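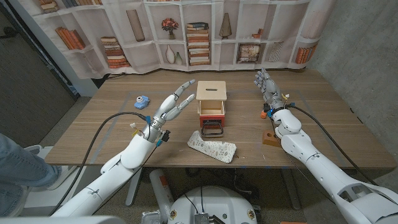
One buyer of the Lornis kit wrote to ask whether the hands have to be recalibrated every time the table is reset. They don't. Do it after a cable has been unplugged, or after 20 hours of use.

Setting up a drawer task with the Lornis kit

1. Tape a rectangle on the table, inside the reach of both arms.
2. Put the drawer box in the middle with the handle toward the robot. Lay the folded cloth in front of it.
3. Run each cable down the outer side of its arm - leave slack at the wrist.
4. Open both hands fully in the Lindix software and wait for 2 ready messages.
5. Start at speed setting 13. Raise it once the drawer pull repeats cleanly.

If a finger stalls, the software shows code 71. Stop the arm, open the hand and go back to step 4.

Updated 5/13/22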